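Gimutden – Our Room, Before and After the Tidying
Gallery page, put online 13/06/2020

Welcome to the gallery of our small study room. We moved into it last September and since then many things came in and very few went out. So we decided to give it two afternoons and to write down what stays, what goes and where everything should live. The room has white walls and a pale tiled floor, so every small thing on the ground is seen at once.

The gallery has 16 pictures in total. On this page there is only the first one, together with the notes for the corners of the room. The other pictures will be added when they are sorted.

The table
It is a wooden table with a brown top and thin black crossed legs. We bought it second-hand from Govel and it was carried up the stairs in one piece, which I do not recommend. The rule for the table is simple: a bag can stay on it while you are in the room, but it goes home with you in the evening. The same is for water bottles and notebooks.

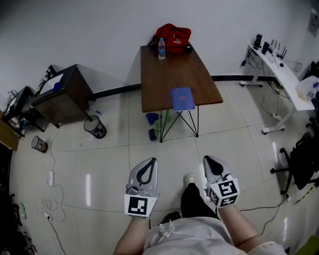
Under the table is the place where things go to be forgotten. A bottle or a piece of cloth can stay there for weeks before someone looks down. From now on we look there first, and whatever has no owner by Friday goes into the lost and found box.

The cabinet
Dark wood, with a light top. I like this contrast very much. Inside we keep paper, tape and the spare lamps from Valentini. The top should stay free, but small items always find their way to it.

The two wastebaskets
Both are black mesh, one larger and one smaller, and they stand on the floor in front of the cabinet. The small one had a few yellowish scraps in it. The large one is for paper only – please do not put food there.

The black cart
A metal cart which holds a little of everything. We will empty it completely on the second afternoon and put back only what was used this year. I expect this will be the longest job.

The cables
A white power strip lies on the floor, and near it a tangle of light-colored cables. I ordered 16 cable ties from Promier for this corner. Each cable will get a paper label with its purpose, written in capital letters so that everybody can read it.

Pens
If you find a pen on the floor, the cup for pens is in the top drawer of the cabinet.

The next pictures will show the shelves and the window side. If you miss something of yours, please write to us before the lost and found box is emptied at the end of the month.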